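**December 2019**

# The Ondale night bus is back, sort of

I have been grumbling about the Ondale night bus in this newsletter for so long that a few of you have started sending me grumbles of your own, so it feels strange to sit down and type some good news. It's coming back! The 51 will start running late again in February, seven nights a week, from Clollar station out to Ondale and the harbor.

If you moved here after it was cut, let me catch you up. The 51 used to leave Clollar after the last train came in, go up the hill past the old Galton mill, and drop people along the shore road until it ran out of road. It was slow, it smelled of wet coats, and the heater had two settings (off and bread oven). I loved it. I rode it home from my first real job, and I once slept right through my stop and woke up at the turnaround with the driver eating a sandwich and listening to a ball game. Then the county trimmed the timetable and the last trip moved up to before the last train. So you could get off the train and look at a bus stop, and that was about all you could do with it.

What changed is money, mostly. The county put the route out to bid again this fall and Queiroz Coaches, the same outfit that runs the school buses, offered to do the late trips with the small vehicles it already keeps at the Galton yard. That cuts out the empty run back to the city depot every night, and the empty run was always the expensive part. I read the whole bid packet at my kitchen table with a pot of coffee and I can't say I recommend it as an evening, but that bit was clear enough.

There was also the petition. It got 1425 signatures, most of them on paper, and a good pile of those came from the counter at the Clollar bakery, where it sat next to the register all summer getting butter on it. I signed it. I think I may have signed it twice, so let's say I signed it with enthusiasm.

Now the details, as far as I have them. The late 51 will wait for the last train, which is the part I would have put in capital letters if it were up to me. If the train is late, the bus is late too, up to a point. The county hasn't said where that point is, and when I called to ask I was told it would be "a reasonable wait," so we'll see how reasonable everybody feels on a sleety night in February. The fare is $2, same as the daytime. Passes work. Bikes don't, at least on the small buses, and I know that's going to annoy the kitchen crews who ride in and then want to get home with the bike at midnight. I'm told a rack is being looked at. Things get looked at for a long time around here, so if you care about it, write in.

The route has one change that I'm not crazy about. It won't go up Mill Street anymore. It'll stay on the main road and stop at the bottom of the hill, by the Galton gates, which means anyone living up top has a climb ahead of them in the dark. I walked it last week to see how bad it was. It's steep, there's a stretch with no sidewalk, and one of the streetlights was out. My knees had plenty to say about it the next morning. The county's answer is that the small buses can make the hill but can't turn around at the top now that the new parking spaces are in. I guess somebody wanted those parking spaces.

Who's going to ride it? Well, me, for one. But the people I hear from most are the ones who work late in Clollar, at the hospital and the restaurants, and have been paying for cabs out of what they just earned. A cab out to the harbor eats a big chunk of a shift, and that's when you can get one to come at all. There are students at the evening classes who have been skipping the last hour to make the early bus. And then there are visitors. Ondale has more rooms to rent than it used to, what with the two guesthouses and all the spare bedrooms that have turned into little holiday lets, and people book them without any idea that the train and the bus stopped speaking to each other. I have met them at the station, with their suitcases, looking up at a timetable as if it might change its mind. A couple of summers ago I drove a family of strangers all the way to the harbor with a beach umbrella sticking out of my window.

The rental owners did pitch in on this, to be fair to them. They wrote a joint letter to the county saying that late arrivals were canceling, or showing up cross, and that cross people leave cross reviews. I think the letter helped. It may have helped more than the petition, and I have some feelings about that, but I'll take the bus however it comes.

One more thing, and it's a real catch. The late service is funded as a trial of 169 nights. After that the county looks at the ridership and decides. So please, if you have any reason to be out late in Clollar this winter, ride the thing! Go to a movie. Go see your cousin. Stay for dessert. They're going to be looking at the ticket machine totals and nothing else, and a bus full of people waving passes they forgot to tap will look like an empty bus to whoever is holding the spreadsheet. Tap the pass.

The printed timetables should be at the station and the library by the end of January. I'll tape one up in the bakery window too if they let me. The county is taking written comments on the hill stop until the trial starts, and you can drop those in the box at the Clollar town office or mail them in. Mine is already written. It's long. 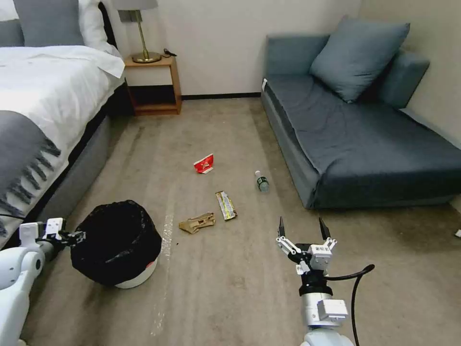

Rooms for a night or two are a big part of Ondale's trade these days.

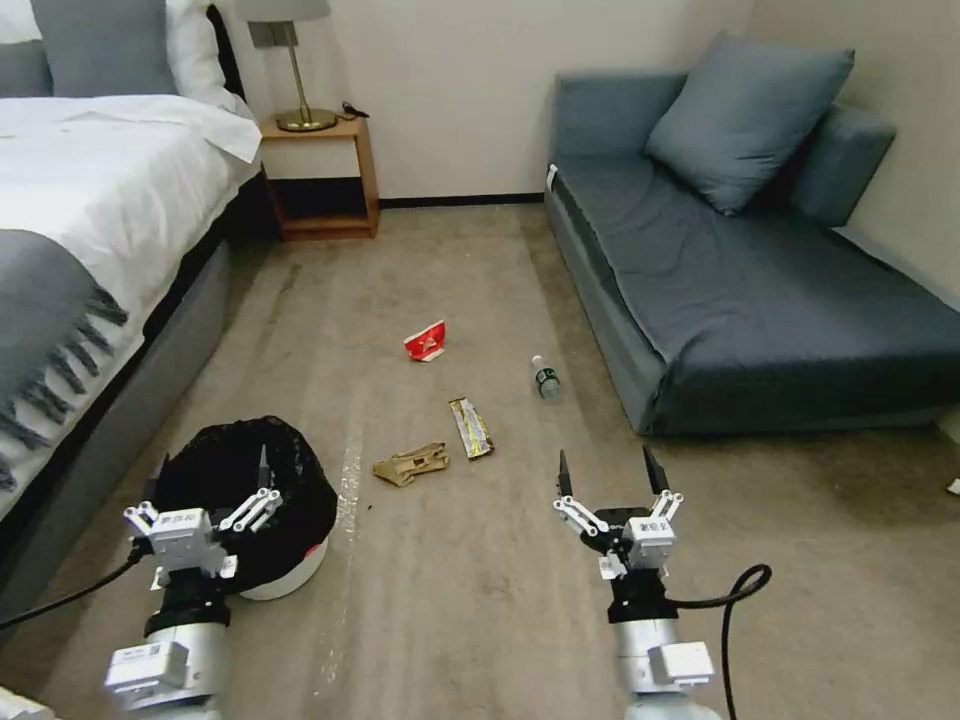

A reader in upper Ondale who saw an early draft of this wrote back that I was being far too nice about the hill. She has done that climb with groceries for years, she said, and the streetlight has been out since before the petition started, and she'd trade the whole "reasonable wait" for one working bulb and a strip of sidewalk. She also wanted it known that the old 51 never smelled of wet coats, it smelled of french fries, and that she plans to be on the very first one in February, sitting up front where the heater is.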